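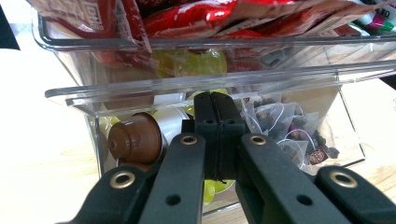 News > Press releases > Kitchen and storage

Plirnetti gives the coffee capsule somewhere to live

Voltosden, October – Plirnetti, the kitchen storage firm, today launches Rollari, a clear acrylic bin for people who own more coffee capsules than they have admitted to the rest of the household.

Rollari is a rectangular, drawer-like bin with see-through walls, a see-through floor and a thick lip along the top front edge. It has no lid, no app and no hidden compartments. It stands on the kitchen table or worktop and holds small things, chiefly capsules, where they can be found before the first cup of the day.

The bin replaces the Akl, Plirnetti's earlier capsule box, which was opaque and rather handsome. Owners of the Akl wrote to the company in good numbers, mostly to say that they had bought more decaf by accident. One household in Voltosden sent in a photograph of its entire supply, laid out on the sitting room carpet, with a request for advice.

"We had designed a very elegant way of forgetting what you own," said Ülle Urbonaitė, head of product at Plirnetti. "The Akl looked lovely on a shelf. Then you opened it and there were four spoons, a birthday candle and one capsule of something with hazelnut in it. I would like to say this was a customer's kitchen. It was mine."

Before starting on the new bin, the company asked 252 households to empty the place where they keep their coffee. The result came to 2,220 capsules, of which 122 had already been used and put back. Plirnetti makes no accusations. It does point out that a capsule with a hole in it is much easier to spot through a clear wall, and that the lip at the front gives sleepy fingers something to hold on to when pulling the bin forward.

Testers were also asked what else they would put in the bin. Sugar sachets were popular, as were tea bags and batteries. Plirnetti cannot recommend keeping batteries with the coffee but accepts that it will happen.

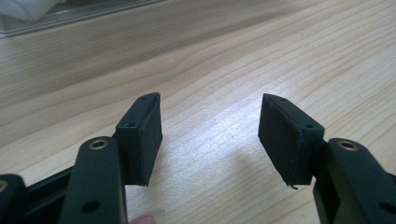
Bare wood on the tabletop, in a light shade.

The launch comes with a short tidying guide, printed on one side of a card. It suggests taking everything out, wiping the table, throwing away anything already brewed and putting the favourites nearest the front. There is a second side, but it has been left blank for arguments.

"People ask whether you can wash it," Urbonaitė added. "Yes, by hand, in warm soapy water, with a soft cloth. Please don't scrub it with the rough side of the sponge. I know you're going to – everyone in the office did."

Rollari is sold singly and goes on sale this month from Plirnetti's shop in Voltosden and by post. The Akl will remain available until stocks run out, for customers who prefer not to know.

Press enquiries: Plirnetti press desk, Voltosden. Review bins can be requested until the end of October. Capsules are not supplied.

Comments

teapot_marion: Still have my Akl. It's full of rubber bands and I love it.

GregH: Does it fit the tall capsules or only the short ones? The release doesn't say.

nessa b: 122 seems low. Did they ask my husband?

GregH: Anyone know about the tall ones?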